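Studano Evening Choir Is Looking for New Singers

Have you been humming in the car, or singing over the dishes, and wondering whether there might be somewhere to take it? We would love to meet you! Studano is a community choir of 76 voices, and for our next season we have room for new people in every section, with a special and slightly desperate welcome to tenors. You don't need to read music, and you don't need to have sung since grade school. Plenty of us hadn't.

We meet once a week at 7 in the evening, upstairs in the old Sárzi building's neighbor, Stumeo House, and we sing until 9, with a break in the middle for tea and whatever somebody has baked. Sign-in is at the table on the upper floor, by the railing, so come up and say hello before you go looking for a chair.

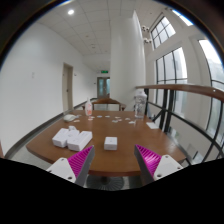
What we sing

A bit of everything, really. Last season we did folk songs, two spirituals, a very long Swedish lullaby and a set of show tunes that got out of hand in the best way. Our director, Eilif Boström, teaches by ear first and hands out the sheet music afterward, and he is endlessly patient with altos who talk (I am one, so I should know). This season's big piece is Flolumance, a song cycle in 4 parts about a river town, and we'll perform it in May with a small string group.

What we ask of you

Come to as many rehearsals as you can manage, and to the last three before the concert without fail. Listen to the practice recordings at home, even if it's only while you fold the laundry. Dues are $76 for the season, and if that's a stretch, please tell Eilif quietly and we'll work something out.

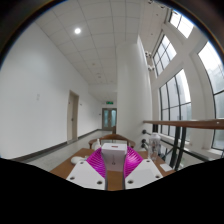

There is no audition in the scary sense. Eilif will sit with you at the piano for a few minutes, try some scales, and find out where your voice is comfortable, and then you'll be placed in a section and given a neighbor who knows the parts. Bring a pencil and a bottle of water. If you'd like to leave your name for a section ahead of time, write it on a slip with a phone number and drop it in the box on the wooden table, the plain white carton a little taller than it is wide. We go through the slips before each rehearsal, and somebody will call you back.

How to join

Come to any rehearsal before the end of the first month, or leave a message for Eilif Boström at the Stumeo House desk, extension 333. Friends, sisters and reluctant husbands are all welcome to come along and listen first.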